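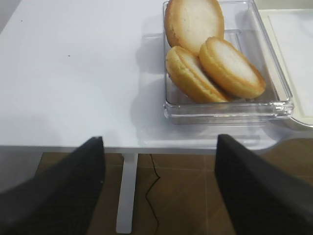 Round cakes with pale tops and golden-brown rims, in a clear plastic container.

Why baked food turns brown

Cake mixture and bread dough are pale when they go into an oven. When they come out, parts of them are golden and parts are still almost white. The difference is caused by heat and water, and the colour can tell you which parts got hottest.

What an oven does

An oven heats food from the outside. The surface warms first and the middle warms last. Water near the surface turns to steam and leaves, so the outside dries into a thin crust. The inside keeps more of its water and stays soft.

Water boils at 100 degrees Celsius. While a piece of dough is still wet, it cannot get much hotter than that. Once the surface has dried, its temperature can climb well above boiling point, and browning speeds up.

Where the colour comes from

Flour contains proteins and starch. Proteins are made of smaller parts called amino acids. Some of the starch breaks down into sugars. When amino acids and sugars get hot enough, they join together and make new substances. Many of these are brown, and many have a strong smell. Scientists call this the Maillard reaction (say "my-yar").

Sugar can also turn brown without any protein. That is a separate change called caramelisation, and it usually needs more heat.

Reading the colour

A metal baking tin passes heat quickly to whatever touches it. For this reason a small cake can have a dark side and a light top. A bun may be dark in one place and pale in another - the pale part stayed cooler, or stayed damp for longer.

The bun on the white tray has a cream-coloured centre, and the colour deepens to a toasted golden-brown ring near its edge. The lettuce leaf beside it is bright green. Lettuce in a burger is normally used raw, so it keeps its green pigment, chlorophyll. Long cooking would turn it a dull olive colour.

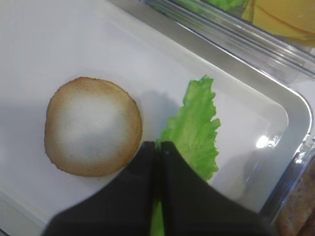

Try it yourself

Ask an adult to help with the toaster. You need two slices of the same bread.

1. Toast one slice on a low setting.
2. Toast the other for 60 seconds longer.
3. Let both cool, then compare the colour, the smell and the crunch.
4. Break each slice in half and look at the inside.

Write down which slice is browner and how far the brown layer goes in - a ruler marked in millimetres is useful for this.

Words to know

Crust: the dry outer layer of baked food.
Pigment: a substance that gives something its colour.
Starch: a store of energy made by plants, found in flour.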